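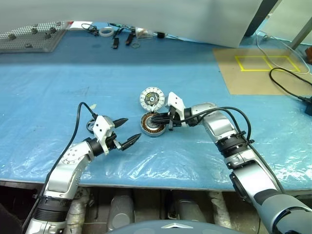
Jacobus Botha wrote to me after the last post that I should stop covering the table with plastic. He thinks that a clear sheet on a work table is only good for painting, and that small screws are running on it like on ice. I have thought about his message for some days, and I want to answer it properly, so this post is about the table more than about the motor.

First, he is right about the wrinkles. My sheet has many wrinkles and it reflects the light of the lamp, and when I look for a small washer between the white reflections I can look quite a long time. On the blue table without the sheet I would find it faster. I admit this.

But I have used the table without a sheet also. In May I opened my first motor directly on the blue surface, and there was old grease under the cover, more than I expected. I cleaned that table for 20 minutes with kitchen soap and it was still dark in one corner. With the sheet I take it outside and shake it, and when it is too dirty I cut a new piece from the roll. The roll is from Kekana, the hardware store near the bus station, and it will be enough for years.

Now to the motor. It is an old Broltero 3240, brushless, which I bought from a man who was moving to another city. The two parts I like most are the stator and the cover. The stator is the round part with the copper windings that stand around the center like rays. I did not know before this hobby that the inside of a motor can be so beautiful. The wire has a copper-orange color, very warm, and next to it the white cover looks almost too simple. But the cover has also its nice detail, the ring of slotted openings near the rim. Dust loves such openings. I clean them with a soft brush, dry, one after the other, and I do not use water there.

I made a mistake with the windings on the first motor. I put the stator down on a metal screwdriver that I had forgotten on the table, and the varnish of the wire got a scratch. A scratch in the varnish is not always the end of a motor, but you have to measure it and then you have to worry about it. Since then my rule is that nothing made of metal may lie where the stator will stand. The plastic sheet helps a little with this too – it is not thick, but it is softer than a table and much softer than a screwdriver. So this is one more point for the sheet, Jacobus.

About the running screws. I use now small lids from jars, one lid for each step of the work. When I open something, the screws from the first step go to the first lid, and so on. For this motor I needed seven lids, and I had only five clean ones, so for two days I ate a lot of jam. My wife says that the lids look like a children's party. They are all standing in the order of the steps, and if somebody moves one of them I become a difficult person.

The other thing which helps is the pegboard. Mine is gray, with a grid of small holes, and I have put some black standoffs on it. I had the idea that every tool should hang on it with its own place, as you see in the magazines. It did not become like this. What I learned is that a pegboard close to the table is useful even when it is half ready, if I decide its use before I start and not in the middle of work, when the hands are dirty.

I still do not have a good solution for the light. The lamp is an Iseo with a long neck, and I can turn it to the side, then the sheet reflects less but the stator has a shadow exactly where the wire ends are. I tried also a gray cloth over part of the sheet. It took the reflections away, but the cloth leaves small fibers, and fibers and windings are bad friends. Maybe a matte sheet exists. The man at Kekana had never heard of it, he offered me a shower curtain from Wuvell, with fish on it. I have said that I will think about it.

If a reader knows where to buy matte plastic sheet in small quantity, please write me. I would need it wide enough that it hangs a little over the edge on all sides, otherwise the grease finds the way under it.

Next I want to clean the bearing seats and order new grease. I will also iron the sheet, if this is possible – Jacobus, before you write, I will put a towel between.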